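Druston Cell: Setup and Upkeep of a Two-Arm Station
Valdir Rangel and Larasati Purba

1. Mounting
Both arms bolt to the black extrusion frame around the table. We retorqued the base mounts after 71 cycles; two had loosened. 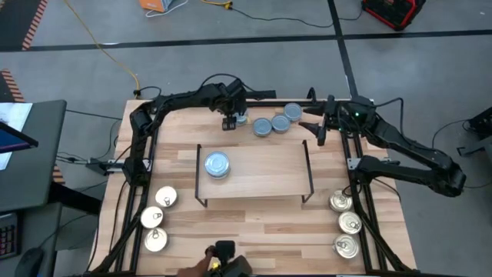

2. Cabling
Wrist cables got new strain relief — the old ties had slipped. Joint zero was then reset on each arm.
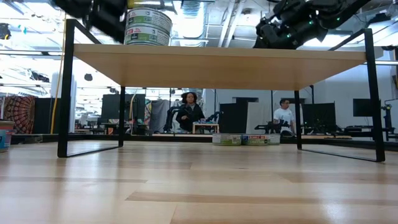
Sirkka Kuusisto asked whether joint zero would hold after a power cut. It held in six restarts.

3. Low camera
Height is checked before every session. The tabletop's underside and the black leg frames serve as references.

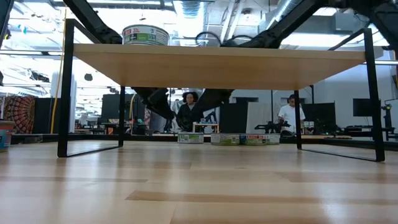
Gripper drift remains open. We log it per session. From the low view, a gripper shows against the gap under the tabletop, and we read its offset from the nearer leg frame.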